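I've been reading broadband small print for a week and I have a bad mood to share. Long thread. Get a drink.

We moved to Plellberg in July. The letting details said "full fibre available". The street has one provider worth the name, Tarnlow, and one that resells Tarnlow under a friendlier logo, Rissanen. So the market is very competitive, if you like your competition from the same cable.

The advert says 446 megabits. The contract says "up to". The summary of the contract says "average". The welcome email says "typically". Four documents, one number, and not one of them agrees with the others on what the number is a number of.

I rang to ask. The man was very nice. He said 446 is what half of customers get at peak time. I said so the other half get less. He said he wouldn't put it like that. I asked how he would put it and he said he'd put it as 446.

Before anyone tells me to run a speed test — yes. I ran speed tests. First one, plugged in with a cable, ten in the morning: 409. Fine. Perfectly decent. I'd have been happy with that if I hadn't kept going.

Same test over wifi from the kitchen, half past eight at night: a shade under 100. I live in a flat you can cross in a few strides. The kitchen isn't in Wales.

The help page for this blames, in order: your walls, your microwave, your fish tank, your neighbours, and your "older devices". I read it twice looking for the line where it might be them.

I don't own a fish tank.

At this point the help page offers you a thing. You knew it would. It's called Whole Home something and it costs 5 pounds a month, and it puts a second box in the hall that shouts to the first box. So the fix for the product I'm paying for is to pay for more of the product.

Someone always replies "just buy your own kit". I looked. There's a Plimier set that gets raved about everywhere. Every review I found had a link at the bottom and a line in grey saying the writer may earn a commission. They may well. The reviews all had the same three complaints in the same order, too, which is a funny thing for separate people to have.

I'm not saying it's bad kit. I'm saying I couldn't find one person who'd paid for it and had nothing to sell me.

Also have you seen the language on these things? "Blazing". "Seamless". "Gamer grade". One listing promised to "cover every corner of your life". I don't want every corner of my life covered. I want to watch a programme about canals without it turning into squares.

Right, the price. My favourite bit.

The monthly price in the big font is only the price until spring. Then it goes up by an amount printed in pounds and pence further down the page. They used to hide behind inflation and now they tell you the exact sum in advance, and we're meant to be grateful. I suppose I am slightly grateful. It's still a price rise I agreed to before I'd plugged anything in.

Do the sum over the full two years and the "cheap" Rissanen deal costs more than the "dear" Tarnlow one. Setup fee, delivery fee for a box that fits in a shoebox, and a bigger rise each spring. I did it on the back of the gas bill. It took me longer than it should have, and I suspect that's how they like it.

"But you get a gift card." You get an email telling you to claim a gift card. You have to claim it inside a window that opens after you've forgotten and shuts before you remember. I put it in my calendar with an alarm. I'll report back but I'm not spending it yet.

Then there's the minimum speed guarantee. Sounds great. It's a real thing and I'd tell anyone to look theirs up. But read what it guarantees: the speed to the box. After the box it's your problem, and see above re: fish tank.

So if your cabled speed is fine and your wifi is rotten, you have no complaint. On paper you're getting exactly what you bought. The bit you actually use, sitting on the sofa with a phone, isn't in the deal at all.

I asked the nice man whether anyone buys broadband in order to stand next to the box holding a cable. He said some customers do prefer a wired connection.

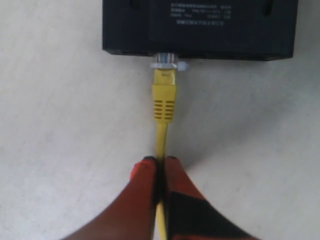 My other gripe is how little the companies want you to know about what you're renting. The website gives you a photo of a happy family and a paragraph about "our smartest hub ever". If you want to know anything real you generally have to go and find a label, and labels on this sort of gear are never written for human eyes. Look at that one: flat black box, four lines of tiny white print, and you'd want good light and younger eyes than mine. I've seen bigger writing on the side of an aspirin.

And you will need the label one day. You'll be on the phone and they'll ask you to read something off it, and you'll be on your knees with a torch, saying "is that a B or an 8" to a stranger.

A few people have asked what they should do, as if I'd know. I don't trust advice threads so treat this as one grump's list.

Test with a cable first, early and late, and write both down. If the cabled number is bad, moan at them and mention the guarantee by name. If it's good, don't let them sell you anything on that first call.

Move the box. I know. It's boring and it sounds like the sort of thing they say to get rid of you. Ours was on the floor behind the telly, and I put it on a shelf in the open and the kitchen got better. I resent this very much. It wasn't a miracle — I still get squares some nights — but it cost me nothing and I was spared the Whole Home something.

Add up the whole contract, rises and fees included, before you compare anything. Ignore the big font.

Ask yourself if you need the fast one at all. There are two of us. We watch one thing at a time and argue about which. I'm paying for a speed that would suit a small office and I can't tell you why, except that the page had it in the middle with a ribbon saying "most popular". Popular with whom? They didn't say. I bet it's most popular because of the ribbon.

When I asked to drop to the cheaper speed I was told I could, at the end of the term. Going up can be done today, in the app, with one tap. Going down needs a phone call and a year and a bit.

Someone's just replied that Rissanen have been brilliant for them and they've never had a single problem. Account made this month, no picture, follows one other account. I'll let you guess which.

Another reply, and a fairer one, says I'm moaning about something that would have seemed like witchcraft when we were all on dial-up. True. I remember the noise it made. I also remember that when it was slow, it said it was slow.

Off to make tea. It's coming up to half past eight so if I go quiet, you know why.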